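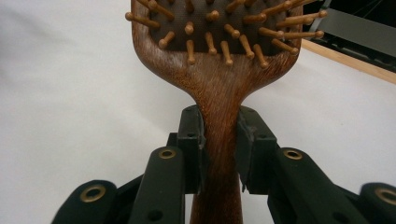

Fig. 1. Paddle brush with wooden pins, held by the handle.

Unit 6. Checkpoint incidents: reading the first report

Reading for this unit: course pack, section 2, and the Nondgate border file (entry 3544). The file was last revised March 23, 2018.

6.1 Terms

A checkpoint is a controlled point on a route where identity, vehicles or goods are examined. A fixed checkpoint has permanent structures and a published location. A mobile checkpoint is set up for a limited period and may be moved without notice. The Nondgate file uses "post" for both. Students should state which type is meant whenever the source allows it.

An incident is any event that interrupts normal passage and is entered in the post log. Refusal of entry alone does not qualify under the Ergate coding rules. Detention does, even when the person is released without charge.

6.2 Sources and their order

The first public account of an incident usually comes from the force that runs the post. Local press follows, often repeating the same text with a new headline. Witness accounts and court papers come later and may differ on age, time of day and the sequence of events. Code each source separately. Do not merge two accounts into one record until both have been entered.
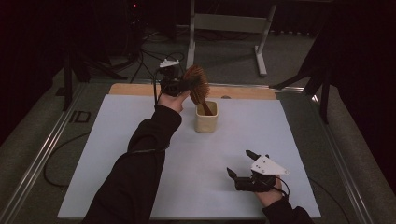

Fig. 2. Round brush, handle end at a cream-colored cup.

6.3 Verbs of intent

"Attempted," "tried" and "was about to" describe intent as judged by the writer. Enter the physical act first (approached, ran, drew an object) and the stated intent in a separate field. Where only intent is given, leave the act field blank.

6.4 The Plidberg crossing

Plidberg is a fixed post on the Dudás road. Its log for May holds 203 entries, of which 2 meet the definition in 6.1. Both were reported by the regional press as attacks; the log lists one as a detention and the other as a vehicle stop.

Exercise: code both entries from the log, then from the press text. List every field where the values differ, and bring the sheet to the next session.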